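Skorley library cafe to reopen in July under new operator

5/9/25

The cafe on the ground floor of the Skorley public library will reopen in July after the town signed a lease with Howells, a family-owned bakery based in Hukthorpe.

The space has been closed to customers for 58 weeks. The previous operator gave up the lease when its rent was due to go up, and two earlier rounds of bidding drew no offers the town was willing to accept.

Howells will pay $350 a month for the first year, with the rent to be reviewed after that. The lease also requires the cafe to stay open during all library hours, including Saturday mornings. 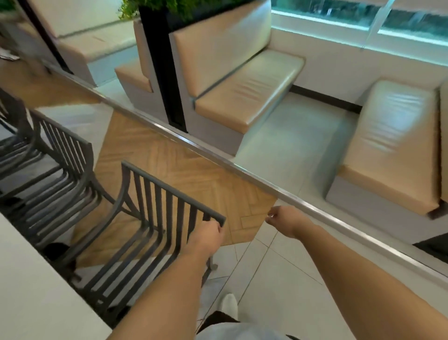
The bakery plans to serve coffee, sandwiches, soup and baked goods made each morning at its Hukthorpe kitchen. Library cardholders will get 25 cents off any hot drink. Food from the cafe may be taken into the reading room but not into the children's section or the local history archive.

In a survey run by the library last winter, 227 people answered questions about what they wanted from the space. Longer hours and lower prices were the most common requests -- more seating came third.

Howells already runs a counter at the Candascombe bus station and said that location will not be affected. Applications for jobs at the Skorley cafe can be picked up at the library's front desk.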